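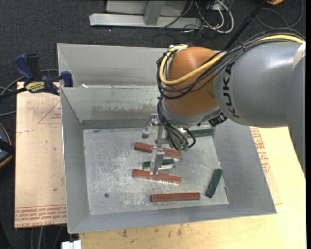
CAPÍTULO 7
El color como código: percepción, norma y uso

El color cumple en la vida cotidiana una función informativa que rara vez se enseña de manera explícita. Quien busca una salida, separa los residuos domésticos o consulta un plano de transporte interpreta tonos antes que palabras, y lo hace con una rapidez que el texto escrito no permite. El mismo principio opera a corta distancia: un cable amarillo y grueso tendido junto a un grupo de cables negros se sigue con la vista de un extremo a otro de su recorrido, aunque ambos describan la misma curva, mientras que distinguir entre sí los negros exige una atención sostenida. El presente capítulo estudia las condiciones en que el color transmite un significado estable y aquellas en que deja de hacerlo.

Objetivos del capítulo

Al finalizar su estudio, el alumnado deberá ser capaz de:
Diferenciar tono, saturación y luminosidad en un conjunto de muestras.
Explicar la relación entre contraste y legibilidad.
Evaluar un sistema de señalización desde el punto de vista de las personas con visión cromática reducida.
Redactar una propuesta de código cromático para un edificio de uso público.

7.1 Tres dimensiones del color

Todo color puede describirse mediante tres magnitudes. El tono corresponde a lo que el lenguaje común denomina rojo, verde o azul. La saturación expresa la distancia que separa un color del gris de igual claridad. La luminosidad indica su posición entre el negro y el blanco. En el diseño de códigos suele concederse una importancia excesiva al tono y se descuida la luminosidad, de la que depende en gran medida la lectura de un rótulo con poca luz.

Conviene advertir, además, que el vocabulario cromático varía de una lengua a otra. El español emplea «celeste» y «azul» con fronteras que cambian según la región, de modo que una instrucción verbal basada en esos términos puede resultar ambigua para parte de sus destinatarios.

7.2 Caso de estudio: la biblioteca Tristau

La biblioteca Tristau reorganizó en octubre su fondo de consulta conforme a un código de seis colores propuesto por Yuk-lan Choi. Antes de aplicarlo se pidió a 46 lectores que localizaran una misma obra a partir de la etiqueta del lomo. De ellos, 33 la encontraron sin ayuda. Las dificultades se concentraron en dos etiquetas, una verde y otra marrón, de luminosidad casi idéntica. King-fai Tang, responsable de la sala, recomendó aclarar la primera y añadir a ambas una franja blanca. La versión corregida se extendió después a los 629 volúmenes de la sección.

El caso se retomará en el apartado 7.5, dedicado a la redundancia, esto es, al empleo simultáneo de color, forma y texto para comunicar un único dato.

Actividad inicial

Elija un edificio público de su localidad y anote los colores utilizados en su señalización interior. Indique qué información se perdería en una fotocopia en blanco y negro. Conserve las notas para el ejercicio 4.

Términos clave: tono, saturación, luminosidad, contraste, redundancia, código cromático.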